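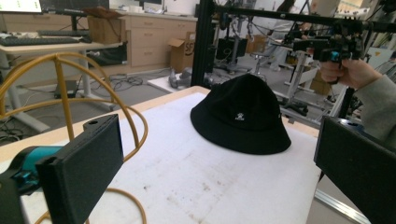 The Hat That Lives by the Door

Every household I have ever been invited into has one hat that belongs to everybody. It starts out as somebody's, of course, bought in a hurry on a hot day, and then it drifts. Ours is a black bucket hat with a little white logo on the front, and it has been to the coast, up a ladder, through two rounds of gutter cleaning and once, I'm sorry to say, to a christening.

I bought it in Drorkthorpe, at the outdoor market, when I had left a perfectly good straw hat on the train. I meant to wear it for an afternoon. That was 9 years ago by my daughter's reckoning and six by mine, and we have agreed to stop discussing it.

What I love about a bucket hat is how little it asks of you. A fedora wants a coat to go with it, and a baseball cap makes me look as if I'm about to shout at a referee. The bucket hat just sits down over your ears and gets on with the day. You can fold it into a pocket (I do, constantly) and when it comes out again the crown has a crease or two and the brim goes off in its own direction, usually farther on one side than the other, and you wear it anyway.

Still, a soft hat does like a bit of looking after. The woman at Guerra, the hat shop up in Peltesia where I go mostly to look at things I can't afford, told me to quit hanging mine on a peg. A peg pokes a point into the crown, she said, and the brim droops wherever it likes. Set it down on a clean table instead, crown up, and give the brim a gentle pull all the way round with your fingertips. If the crown has sunk, a rolled hand towel underneath overnight will bring most of it back.

Washing is simpler than people fear. Check the label first, and if it allows, use cool water in the sink, a drop of mild soap, and a soft toothbrush for the sweatband, where all the trouble gathers. Go easy over any embroidery. Press it in a towel, don't wring it, and dry it away from the sun, especially if it's black, or by October you'll own a brown one.

I did try to replace ours last summer. I got as far as the register at Trikodbridge with a very smart one in olive, and then I put it back.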